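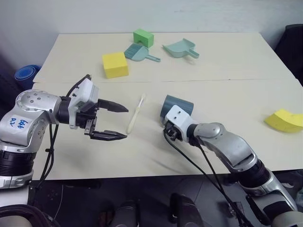 What is the project about? Tidying a small table so the toothbrush ends up with the cup and the cleaning things stay together at the back.

Group: Manikandan Poduval, Jagadeesh Iyengar
Draft 2, 2019-05-01

Started in January. Budget 50 dollars, mostly foam. Wrote 408 words on sorting rules, cut most of teh rules later. Brush and dustpan = one set, always. Foam blocks got their own group, still arguing over that. 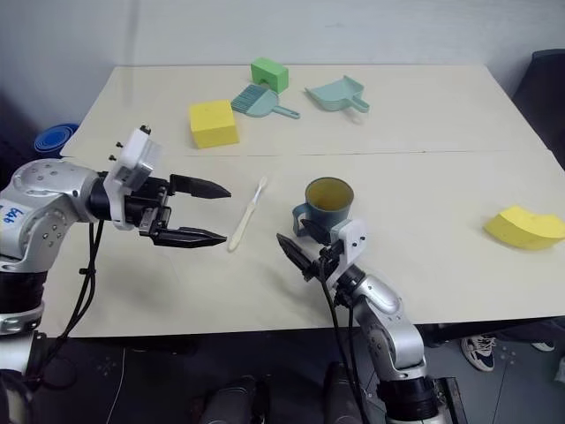

Fig. 2. Toothbrush and mug at the front, brush and dustpan behind.

To do: fix the labels, ask about a tray.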